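# Plindari Race Checker

Plindari is a static checker for multithreaded C code. It reports data races, lock-order inversions and missed unlocks without running the program.
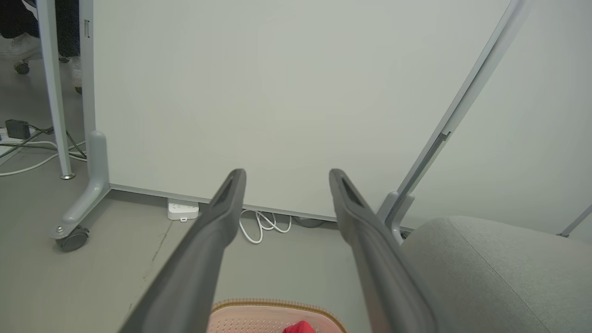

The checker reads the compile commands your build already produces, so most projects need no changes to their makefiles. Each source file is summarized once and the summaries are kept on disk. After an edit, only the changed files and their callers are checked again.

**Current version:** 2.4, released May 2019

## What you get

- Command-line tool for Linux and Windows
- Plugin for the Bornenen build server
- Reports in plain text, JSON or HTML
- 12 months of updates and email support

## Requirements

- 64-bit processor, 2 cores or more
- 500 MB of disk space, plus room for summaries
- Code that compiles with GCC or Clang

## Limits

Inline assembly is skipped and listed at the end of the report. Lock-free code using relaxed atomics is checked only if the Oláh memory model option is turned on, and runs with that option take longer. C++ is not supported in this version.

## Licensing

Licenses are sold per seat by Virkovon. The trial license covers projects of up to 300 source files and has no time limit. Summaries made with version 1 can't be reused; delete the cache folder before the first run.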